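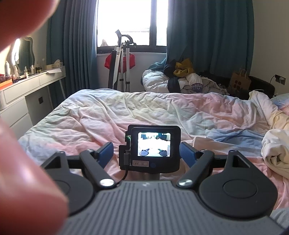
Do I need a permit to use a megaphone at a rally?

That depends on your city. A lot of places let you hold a sign and chant on the sidewalk with no paperwork at all, then ask for a sound permit the minute you pick up anything with a battery in it. Call the city clerk and ask about "amplified sound" in those words, and ask about the hours too.

Jeluvico > Rally and March Gear > Megaphones > Roketov 26

Roketov 26 Shoulder Megaphone

OK, so this is the one I take out myself. I've been selling march gear for a good while now and going to marches for a lot longer, and I've yelled through some truly awful megaphones (the kind where everything you say comes out as a duck). The Roketov isn't one of those. It's 26 watts, it has a separate hand mic on a coiled cord, and the horn hangs off your shoulder on a wide strap so you can still carry a clipboard or a flag or your lunch.

The hand mic is the big thing for me. With a pistol-grip model you're holding the whole weight up in front of your face, and after two blocks your arm is done. This one weighs 62 ounces with batteries in, all of it on the strap. I'm not a big person and I wore it at the April transit fare march from the Savchuk Avenue bus station all the way to the council building - sore feet, shoulder fine.

What you get for $168:

The megaphone with shoulder strap
Hand mic with coiled cord
Rain cover for the horn
Wrench for the strap bracket (keep it, the bracket does loosen)

Batteries aren't included. It takes eight C cells, or you can get the Teser rechargeable pack, which we sell separately and which drops straight into the same tray. I use the Teser. It won't last quite as long as a fresh set of good C cells, but I go to enough of these things that I was spending silly money on batteries.
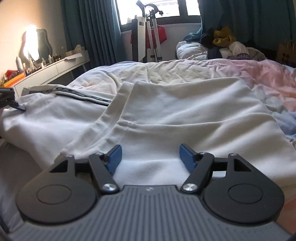 The other thing about the Teser pack is the charge light. It goes from green to red with not a lot of warning in between, so if you've got a long list of speakers, bring C cells as a backup and swap before the last one gets up. I learned that with a school board candidate standing next to me, waiting for her turn.

Volume: there's a dial on the back of the horn and a second small one on the mic. Set the back one before you leave the house and use the mic one on the street. If it squeals, turn your body so the horn points away from the mic and back off the dial a little. Walls make it worse. Parking garages make it much, much worse!

The siren button is under a flip cover and I'd leave it there. Plenty of permits rule sirens out, and people don't love them anyway. There's a record button too, which holds one short chant and plays it on a loop. I thought that was a gimmick until I had a cold, and then I used it the whole afternoon.

How loud is it really? In an open plaza I could make myself understood at 60 yards with traffic going by. Past that, people can tell someone's talking but they start missing words. If you're expecting a crowd that fills a park, you want a speaker on a stand, and I'd sooner you rented one for the day than bought two of these.

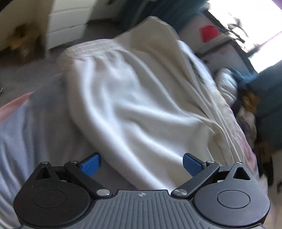 One buyer wrote to me that the strap comes set very long, and that she walked half her first picket with the horn bumping on her hip before she found the second buckle. She also wanted me to say that the mic clip fits a jacket lapel but won't hold on a T-shirt. Both true! The second buckle is behind the shoulder pad, under the flap, and I now pull it up a few notches before I pack them.

Shipping and returns

Orders go out the next business day. If you need it for a certain date, put the date in the order notes and I'll tell you straight if it won't make it. You can send it back within 30 days if it's clean and you still have the mic. Dents in the horn from normal use are fine with me, they don't change the sound.

Spare mics and strap brackets are in stock as of May 30, 2026. Rain covers on their own are sold out until the next delivery.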